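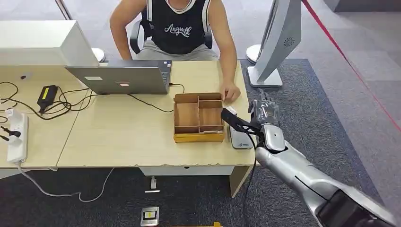 SPEAKER NOTES / PART 2: THE DESK

Leave the slide up. Let them find the cables by themselves. Wait for the first laugh, it usually comes from somebody with a worse desk.

Start with the box. Thin wood, open on top, one tall slot at the left, two bigger sections, a shallow bit along the front. Somebody sat down and thought about pens. Then point out that it is empty.

Ask: who here has bought an organizer and kept it nice by putting nothing in it? (Hands. Mine too. I own 4.)

Next, the cables. Black ones in a heap, a power brick with a yellow label, a power strip along the front edge where your sleeve can find it. Don't be smug. My own heap at Kirnevmont had a charger in it for a phone I gave away.

The point, said slowly: we buy boxes for the things that are already easy to put away. Pens behave. Cords are the problem, and very few people want to shop for cord storage in May or any other month.

The Juswood survey goes in about now. 1,004 people asked, 979 said they meant to sort out their cables. Pause. Do not give the number who did it, they can guess. Uzma Khattak ran the thing and may be in the room, so pronounce her name properly this time.

If there's time: the white cable going down to the carpet. Ask where theirs goes. Most won't know. Homework is to follow one cord from end to end and unplug it if it arrives nowhere.

Skip the worn front edge of the desk unless someone asks. If they do, the answer is sandpaper, and then we lose ten minutes to sandpaper.

Water. Next slide is the Pulero drawer, 85 rubber bands.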